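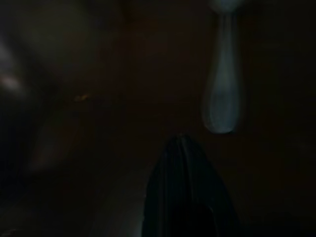 Machines can fold one towel on a good day, but a household has a hundred small jobs and no two homes do them alike. Radwa Tawfik wrote this to us in June, and we have kept her letter on our website because it states fairly the question our company was set up to study.

About Trilholm

Trilholm tests whether robots can do ordinary chores in homes and on shop floors. We do not build robots. Manufacturers and research groups bring their systems to us, and we report what each system did, how long it took and where a person had to step in.

Our test program covers 20 chores, among them clearing a table, sorting laundry, restocking a shelf and packing parts into trays. Each chore is repeated 100 times under the same written rules. Lighting, clutter and the placement of objects are changed between runs, and some runs are held in very low light. A run in which a staff member touches the robot or the object is recorded as assisted.

Our position at present

Repeated shop-floor tasks with known parts are close to regular use. Household work is further off. Soft, clear or shiny items remain difficult, and recovery after a dropped object is often slow. We do not advise any household to rely on a machine for unattended chores at this time.

Our people

Trilholm has a staff of 7 at 2 sites. Ashraf Abdelaziz is director. Áine Ní Chonaill heads household testing, and Lwazi Mabaso heads shop-floor testing. Said Filali edits the published reports and receives all letters from readers.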